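The Back Hall, Room by Room (Well, It's One Room)

Gallery and notes by Delali Kyei

Welcome in! So many of you have asked what became of the big room behind the Jornetti building that I finally sat down to put together a little gallery page for it, with a line or two to go along, though if you know me at all you know a line or two tends to grow. We got the keys in September and have been sorting, hauling and labeling in there ever since, a few evenings a week and the odd long Saturday, and I have loved nearly every minute of it (the minutes on the stepladder I could have done without).

The room is just what we hoped for: large, open, white walls, white ceiling, and nothing fancy about it. We looked at two smaller places before this one, and both had carpet, and anyone who has ever tried to get glitter or sawdust out of carpet will know why we kept looking. This one has a grey floor that you can sweep in ten minutes with the wide broom, and I could sing about that floor all day.

The lights

The long fluorescent fixtures were already here when we came, and so were the round ones set into the ceiling. My first thought was to swap the whole lot for something softer. Then I spent one evening threading beads under them and changed my mind completely, because for close work you want to see what you are doing! We do switch to the round lights for the last half hour, when people are mostly drinking tea and not getting up.
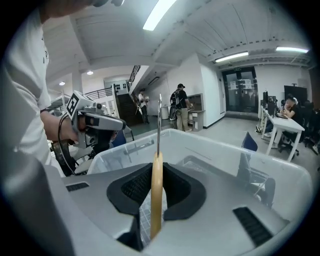
I did promise to say something on storage, as that was the subject of most of your letters. We went with clear plastic bins wherever we could. The old cardboard boxes had been labeled and relabeled so many times that "yarn" might mean yarn, or it might mean a kettle and half a puppet theater. With a clear one you can walk by and at least get a fair idea, and the small children can find their own things without tipping everything out first (they still tip everything out, bless them, but now it's for fun).

The labels themselves are plain masking tape and a fat marker. I wrote them in capitals so that people can read them without their glasses, and I put them on the short end, where they show when the bins are stacked. Lids live on one shelf, all together. I know some of you feel strongly that a lid belongs on its bin, and we can talk about it over cake.

The chairs and tables

Chairs come and go in this room more than anything else. The folding tables came to us from the Daneshvar shop when it moved across town, 3 of them, very sturdy and very heavy, and it takes two people to carry one, so please don't try it alone, however strong you are feeling. If you borrow chairs for a family party, write your name in the green notebook and bring them back by the next open evening.

Still to do

We'd like a row of coat hooks low enough for children, and a proper shelf for the Urkel game sets, which are currently living under my own kitchen table. Then there's the paint. The walls are fine as they are, but I have a soft spot for a nice warm yellow and I intend to keep bringing it up.

Come by and see it all for yourself, Fri 27 December, any time after lunch. There'll be soup, and the side door will be open.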